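Robot Learning Help > Imitation and Demonstrations > Open questions

Does "1,058 demos, no robot needed" mean what it sounds like?

Asked in May, 6 comments hidden

I keep running into the Surkano write-up and I'd like someone to talk me out of being annoyed by it. The claim is that they collected 1,058 demonstrations with a hand-held gripper, trained one policy on them, and it then moved food containers around a table on a real arm "at near human reliability." The arm was never used during collection.

My problems so far. The test is 24 trials. The containers are the same ones used in training, as far as I can tell from the appendix. And "near human" is never defined anywhere I can find. We have a small lab and I'm being asked whether we should drop teleoperation and go this way. Has anyone reproduced it, or is this another video that looks good on a white table?

3 answers

Answer 1 (score 2)

It works fine, we use it. Hand-held is way faster than teleop and your operators won't hate you. Just get more demos if it fails. Check the Brotov repo, they have scripts for the camera alignment.

Comment: Faster to collect, sure. The question was about whether the result holds up.

Answer 2 (accepted, score 17)

I tried a cut-down version over the winter, so take this as one lab's experience. We collected 200 demos of picking up a lidded container and setting it down next to a board, then trained with the Jeron code at default settings.

On the containers we trained with, it did well enough that I got excited for a day. Then I swapped in a tub of the same size with a different lid, and it closed early on most attempts. My guess is that the policy had latched onto the colored rim and the label, but I haven't tested that properly – masking the label would be the obvious first check, and I didn't do it.

As for the 24 trials: if you get 22 of 24, the true rate could easily be somewhere in the high seventies. You can't say "near human" from that. You'd also want to know who reset the table between trials and whether they could see which policy was about to run. The write-up doesn't say.

Two more things to look at before you switch. First, the finger covering. Ours was soft and wrinkled up with use, so the grip on the last day of collection was not the grip on the first, and the arm had fresh pads. I never saw this mentioned in the Surkano text. Second, clear plastic under overhead light. Glare lands right on the lid, and it moves when your wrist moves. If all your data comes from one table under one lamp, you are measuring that table and that lamp.

I would not drop teleop on the strength of this. Collect a small set both ways, same objects, same hours of labor, and hold back at least 6 containers that never appear in training. If hand-held still wins, good, and please post it.

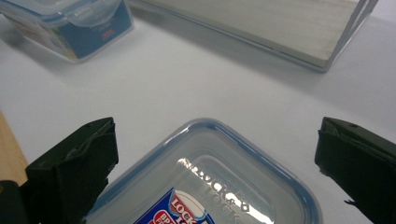
Gripper view over a LOCK & LOCK container, fingers still open, second container and board farther back.

Comment: Did you use the same seed for both containers?
Reply: One seed. Yes, I know.

Answer 3 (score 5)

Mostly agree with the accepted answer, but it's a bit hard on them. Comparing 200 demos to 1,058 isn't a failed reproduction, and the new lid was outside anything they claimed. Somboon ran the full-size set and reported a smaller drop on new objects, though they picked those objects themselves and didn't post the failures, so I don't lean on it much either.

I'd ask Surkano for the raw trial log. I wrote to them on a Saturday and haven't heard back yet.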